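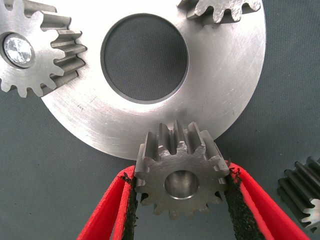 Court round-up: Wiltbridge storage unit thefts

A man who broke into storage units on the Cladirier estate over a period of four months has been sentenced at the crown court, and a second man is due to stand trial later in the year. Members who rent space on the estate have asked us for a plain account of what happened and what they should do now, so this item covers both.

The break-ins began in November. The first report came from a couple who had put their furniture in store while moving house and found the padlock on their unit had been changed for one that looked much the same. Their key would not turn. The site office cut the lock off and found that two bicycles, a sewing machine and several boxes of kitchen things had gone. The date of the theft could not be fixed, as the couple had not visited for six weeks.

By the end of January there had been reports from 30 units. In nearly every case the original padlock had been removed and a similar one put in its place, so that staff walking the rows at night saw nothing out of order. Police said in court that this was the main reason the thefts went on for as long as they did. Most people who rent storage go weeks or months without opening the door.

The court heard that officers recovered 371 items from a lock-up garage on Rernis Road, on the other side of the railway. They went there after a tenant on the estate recognised her late father's clarinet in an online sale listing and rang the police. She arranged nothing with the seller herself, which the judge said had been the right decision. The listing led to a phone number and the number led to the garage.

The first defendant, who is 34, admitted burglary and handling stolen goods. He was given a prison sentence of three years. He told officers he had rented a unit on the estate under a false name and had used the gate code that came with it. The code worked at any hour. The prosecution said the gate records showed it had been entered after midnight on 40 occasions, and that these entries had not been looked at until police asked for them.

The second man denies conspiracy to burgle. He is on bail and has to live at his home address and stay away from the estate. As his trial has not yet been held we are not giving any details of the case against him, and we ask members not to discuss it on the residents' page. Two comments were taken down last month for this reason. People mean no harm by it, but comments of that kind can cause real trouble for a trial.

Getting property back

Just over half of the recovered items have been returned. The rest are being kept by the police property office, and some will have to stay there until the second trial is over. If you rented a unit at any time between November and the end of February and have not been contacted, you can ask for an appointment to look through photographs of what is left. You will need your rental agreement and something to show the item is yours. A receipt is best. A family photograph with the item in it has been accepted in several cases, and so has a serial number written in the back of a manual.

Aslı Kılıçarslan had a unit in the second row and lost most of the tools from her upholstery business. She got back her button press and two staple guns in the first round of returns but is still waiting for a box of hand tools that had belonged to her old employer.

"I went through the photographs twice," she said. "The second time I found my webbing stretcher, in a picture with somebody else's fishing reels. So I would tell people to go back and look again, and to look at the things in the corners. I very nearly walked out without it."

She also said that her claim was held up because she had never made a list of what was in the unit. Her insurer asked for one and she had to put it together from memory, old invoices and messages to customers. It took her most of March.

Insurance

The storage company's own cover pays up to a set limit for each unit, and several members have found the limit was lower than they thought. It is printed on the second page of the agreement. Home insurance may cover goods held elsewhere, but often only for a short time, and many policies leave out anything used for work. If your claim has been turned down, ask for the reason in writing before you do anything else. The advice desk at the library can go through the letter with you on weekday mornings between ten and twelve, and there is no charge.

Around 200 people rent on the estate at present. Fourteen have given notice since the sentencing, according to the site office.

Changes at the site

Gate codes on the estate now stop working between 11pm and 5am unless a tenant has asked for night access and shown identification. New tenants have to bring a passport or driving licence and a recent bill. The lights on the back row, which had been out since the autumn, have been repaired.

Padlocks are still left to the tenant. The police have suggested marking your lock with a dab of paint or nail varnish on the underside, where it is not easily seen, so you can tell at once if it has been swapped. They also suggest visiting once a month if you can. If your key does not fit, do not force the lock or cut it. Leave everything as it is, go to the office and ring 101.

Parking outside Oral Court during hearings

Several members plan to attend the second trial. There is no public parking at Oral Court, and the bays along the front are kept for permit holders. The number 6 bus stops opposite. Anyone called as a witness can claim fares back by handing in the form that comes with the witness letter. Keep your tickets.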